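Lerenitz Community Help > Religion and Scripture > Hebrew Bible

How many cherubim were there, and why do they never look like the ones on the cards?

posted by Mudassar Tanoli

I've been handed the December talk for our reading group, on cherubim. I said yes because I thought I knew what a cherub was: fat baby, small wings, no pants. Then I read Ezekiel 1 and 10 and now I have four faces, four wings, wheels, and no talk. Exodus has them on the lid of the ark, Genesis has them guarding the garden, and a psalm has God riding on one like a horse. Are these all the same creature? And who do I blame for the baby? 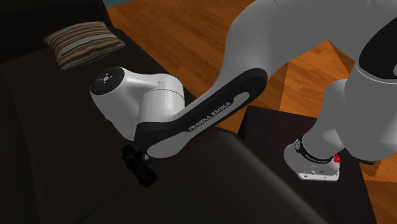

Are cherubim and angels the same thing in the Hebrew Bible?

They're kept apart there. The Hebrew word for angel, malakh, means messenger, and messengers mostly turn up looking like men, say their piece and leave. Cherubim carry no messages. They guard things, hold things up, or get ridden. Lumping them all together as ranks of angels came later.

3 replies

Nuria Carrasco

Mudassar, you have my sympathy. I gave this same talk once and had 55 slides, of which the group remembered the one with the baby.

What I'd do is go passage by passage and let them disagree:

1. Genesis 3:24. Cherubim are posted east of Eden, along with a flaming sword that turns every way. The text doesn't say what they look like or how many there are. It doesn't say they're holding the sword, either, though painters have been handing it to them for centuries.

2. Exodus 25:18-22. Two of them, gold, one at each end of the cover of the ark, facing each other with wings spread over it. God speaks from between them. Note that this is in a book that has just forbidden carved images, so somebody in your group will bring that up. Let them. It fills ten minutes.

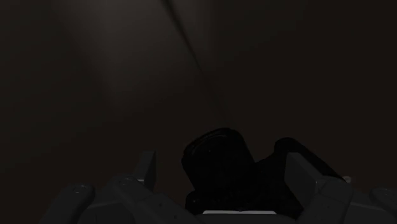 3. 1 Kings 6:23-28. Solomon's pair are olive wood covered in gold, ten cubits high, and their wings reach from wall to wall. These are furniture on a serious scale.

4. Psalm 18:10. "He rode upon a cherub, and did fly." Same line in 2 Samuel 22:11, nearly word for word. Many people connect this one with storm clouds, given the verses on either side.

5. Ezekiel 1 and 10. Chapter 1 only calls them living creatures. It's chapter 10 where he says he knew they were cherubim. Also compare the faces: chapter 1 has man, lion, ox and eagle, and 10:14 lists cherub, man, lion and eagle. So the ox has become a cherub, or the cherub looked like an ox, or a copyist was tired. I've read all three argued with great confidence.

Most scholars compare them with the winged, mixed-up guardian beasts of the wider Near East, sphinxes and winged bulls and so on. That would suit the throne and gate business very well. I wouldn't promise your group that it settles Ezekiel, who was having a visionary morning and wrote down all of it. 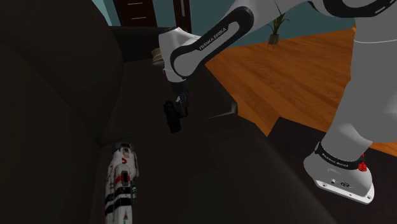

As for the wheels, they're beside the creatures, and "the spirit of the living creature was in the wheels" (1:20). Later Jewish tradition makes the wheels, the ophanim, into a class of beings of their own. If you get onto ophanim you will not be home by nine.

Boonsong Thongdee

its all symbolic. read Revelation 4

Begoñe Prieto

Revelation 4 has six wings each and one face apiece, so it's borrowing from Isaiah 6 as well, and those are seraphim. I wouldn't send a beginner there first.

On the baby: blame Italy. Renaissance artists revived the putto, the chubby winged boy from Roman art, and put him all over the place, in churches included. The name "cherub" got attached to him and has never come off. Some older Christian art shows cherubim as a head with wings and nothing else, which at least solves the pants problem.

One small thing for your handout: "cherubim" is already plural, so "cherubims" in the King James is a plural with a spare. Someone will correct you whichever you use.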